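# Unplanned finger opening during towel handling, Cell 4 (Plorkdale)

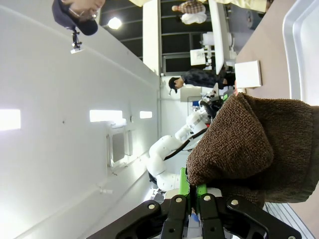 **Category: Faults and Safety Notices**

**l_bednarik** (Moderator, Prerudia site)
Posted 23 August 2026

Members are advised of a fault recorded at the Plorkdale site during towel folding. The gripper released a terry towel partway through a lift, without a release command in the log. The arm then completed its travel with nothing held. No injury occurred. The same fault has been logged 4 times since May, in 300 lifts.

Cell 4 has been withdrawn from service until the cause is established. Sites running the Horrocks finger controller are asked to check their logs for an unexplained change in finger position under load.

Lenka Bednárik

---

**kemby_maint**

We have reviewed our records at Kemby and found no matching event. Our fingers carry the same green pads. Could the originator confirm when the pads were last changed? Terry cloth sheds a good deal of lint, and a coated pad will let go of a thick fold well before the controller reports anything unusual.

---

**l_bednarik**

The pads were replaced 141 lifts before the most recent fault. They were inspected afterwards and judged serviceable.

---

**L_Amarasinghe**

With respect, I do not accept that pad wear explains this. A worn pad allows the cloth to slip while the fingers remain closed. The first post describes the fingers opening. These are separate faults and should be recorded separately.

I would look first at the cable to the finger motor. At our site a cable clamp had been fastened too tightly, and the signal dropped out whenever the wrist rolled past its usual range. The controller read the loss as a request to open -- a poor default, in my view, and one that should be raised with the supplier.

Lutfa Amarasinghe

---

**kemby_maint**

I accept the distinction, although I would not rule out the pads on the strength of one visual check. Opening on signal loss was chosen so that a trapped hand would be freed. I would be reluctant to see that changed for the sake of a dropped towel.

---

**L_Amarasinghe**

The load is a towel today. The same controller is used elsewhere for heavier items. Holding position and stopping the arm would be my preference, with a manual release within reach of the operator.

---

**l_bednarik**

Both positions are noted. The cable will be tested through the full range of wrist movement, and the pads will be changed only after that test so that the two results are not confused. Colleagues working at neighbouring arms should continue to treat any unexpected finger movement as grounds for an emergency stop.

The cell will then complete 1,000 supervised lifts before it is returned to service. Please post log extracts in this thread and do not send them to me by private message.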